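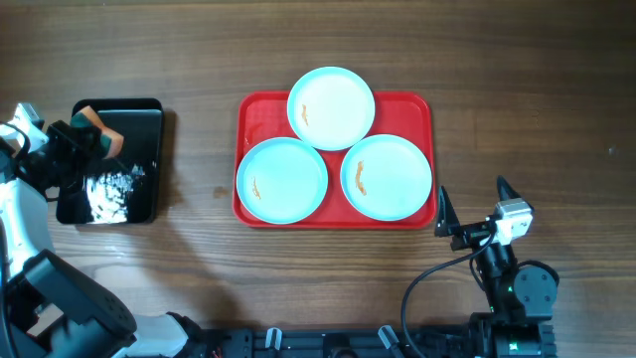
Efthymia Tsolakis blamed the sponge first. In her account of the Stoten fault she wrote that the left arm had stopped because it was pressing too hard, and that for most of a morning everyone at the bench agreed with her.

Chapter 5. When One Arm Stops

The log told a different story. At cycle 205 the left arm lost its position signal and halted, as it should. The right arm had its own controller and received no stop message. It went on to collect a plate and closed its gripper 31 mm from where a hand was reaching in.

No one was hurt. The fault was a worn connector, but the hazard came from the wiring of the stop circuit – each arm could halt safely by itself, and the pair could not.

This chapter deals with shared workspaces. Section 5.1 covers linked stops. Section 5.2 looks at cable wear at moving joints, and Section 5.3 at how to read a fault log before touching the hardware. Readers should already know the difference between a protective stop and an emergency stop (Chapter 3).

Previous | Contents | Next | Glossary

Shares 31 | Comments 3

Igor Kolář
Is the log for 5.3 available anywhere?

Radoslava Halás
We had the same thing in July. Ours was the connector at the wrist.

Vratislav Tóth
Section 5.1 should mention restart as well – both arms need a reset.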